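Joined tables

Joined tables are two or more separate tables pushed together so that their tops serve as one larger surface. The practice is very old and very ordinary, and most people who have ever hosted a big family dinner, cut out a dress pattern or run a school bake sale have done it at one time or another without giving it a name. In the furniture trade the tables meant for this use are usually sold as modular or matching tables, and the line where two tops meet is simply called the seam.

Rectangular tops are the easiest to join, and they may be set end to end, which gives a long run, or side by side, which gives a deep one. A plain matte top in a light color, gray being a great favorite, is kind to the eyes under bright lights and makes small things easy to find again.
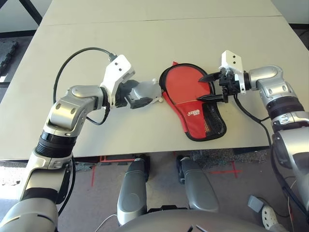
This page was last changed in August.

With straight-edged tops of the same height the seam can be very thin, as it is on the light gray surface shown, where it runs straight across between the farther panel and the nearer one. Even a fine seam will catch crumbs, pins and the point of a pencil, so people who write or sew at joined tables tend to sit well away from it.

Height matters more than anything else. The designer Teodoro Lorente, whose Serlow table was made for many years by the Collado workshop, gave each leg a little screw foot so that two tops could be brought level on the most stubborn old floor. The workshop turned out 588 of them, and a good many are still in daily use in Prerkberg, where the town library alone bought 266.

Encarnación Benítez, in her lovely and rambling handbook of household furniture, recommends lifting tables into place instead of dragging them, and wiping along the seam with a barely damp cloth at the end of the day.

See also: Drop-leaf table; Trestle table; Workbench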